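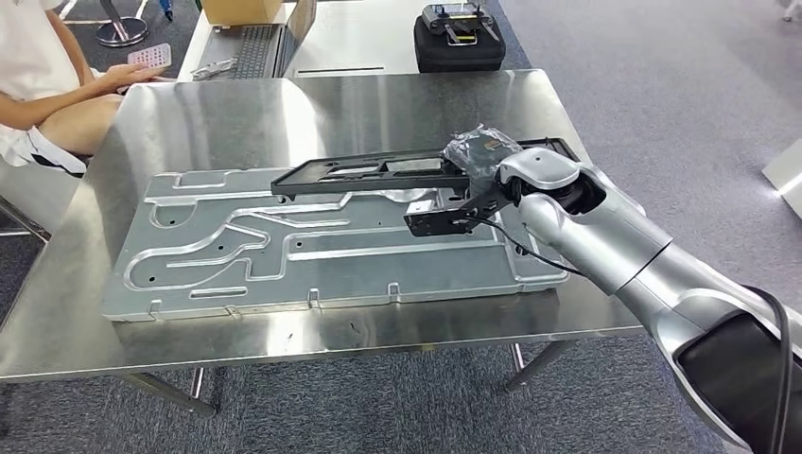

Gray panel on the steel table, black frame in the gripper.

Masking glare before pose estimation in Lunder

Shiny tables used to wreck my pose estimates, and the fix is so simple I'm still grinning! You need Lunder with the Miah plugin loaded.

1. Open the camera settings and lower exposure to 28. Yes, it looks dark. Keep going.
2. Add a Glare Mask node and set the threshold to 292.
3. Feed the mask into the pose node, and cap the cloud at 4000 points (more only slows it down).
4. Match on the panel's holes and raised ridges, which give the solver lovely sharp edges.
5. Run a dry plan. If the fit score is under 80, drop the exposure a little more and repeat from step 2.

Save the profile before you close the plugin.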